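Venora Docs Home Install Planner Drivers FAQ Release notes

Venora hand-over module: frequently asked questions

Last updated December 3, 2025. Maintained by Lalit Rastogi. 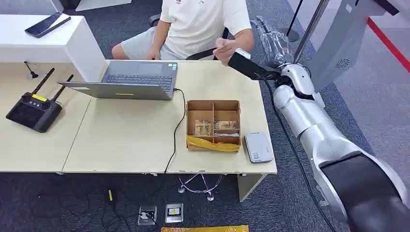

The hand-over module decides when the gripper may open or close while a person is within reach of it. It runs beside the planner and can veto any motion command. Most of the questions below came in after the May release, when the old proximity check was removed.

Does the module replace the safety controller?

No. It is ordinary user-space software with no safety rating. Keep the arm's own speed and force limits switched on, and keep the emergency stop within reach of whoever is running the session.

What input does it need?

Joint states, the gripper opening and one depth stream. A second depth stream helps when the arm blocks the view of the hand. Wrist force readings are optional, but without them the "pull to release" mode is disabled and the module falls back to a spoken or typed command.

The planner stops as soon as a hand comes near the fingers. Is this a fault?

Usually it is the default setting. The stop distance is 70 mm, measured from the fingertip to the nearest tracked point on the hand. You can lower it in handover.yaml, but the module will refuse any value under 23 mm. The limit is compiled in and we don't plan to expose it.

Why does the hand tracker lose the hand close to the gripper?

Dark fingers and short range both produce holes in the depth image. The tracker holds the last known position for 4 cycles and then reports "lost", which the planner treats as a stop. Raising hold_cycles hides the problem – it also means the arm may be acting on an old position, so change the camera angle first.

Can I run everything on a laptop?

Yes, for the planner and the tracker. The joint control loop should stay on the arm's controller. If the planner shares the laptop with a screen recorder or a browser, expect late cycles. They are logged as warnings with the code VN-59.

The arm sees its own cable as an obstacle. What should I do?

Add the cable to the self-filter as a chain of spheres attached to the last two links. A helper script, make_chain, writes the entries for you. It does not model slack, so leave some margin at the widest part of the loop.

Do I have to recalibrate after moving the desk?

Only if the camera or the arm base has moved relative to the other. If just the desk has moved, update the table plane with set_plane and restart the planner.

Which grippers are supported?

Two-finger parallel grippers with position feedback. The Buker driver is in the main package. The Betancur driver is kept in a separate repository and is tested less often.

Where should bug reports go?

To the Gralville tracker, with the log folder and your handover.yaml attached. Reports without a log are closed after a week.

Comments (3)

tkatiyar: The set_plane answer should say that the planner must be stopped first. Ours kept the old plane until a full restart. – Tarun Katiyar

Lalit Rastogi: Correct, I'll change the wording.

pm_orla: Is hold_cycles counted in tracker cycles or planner cycles? The two run at different rates here.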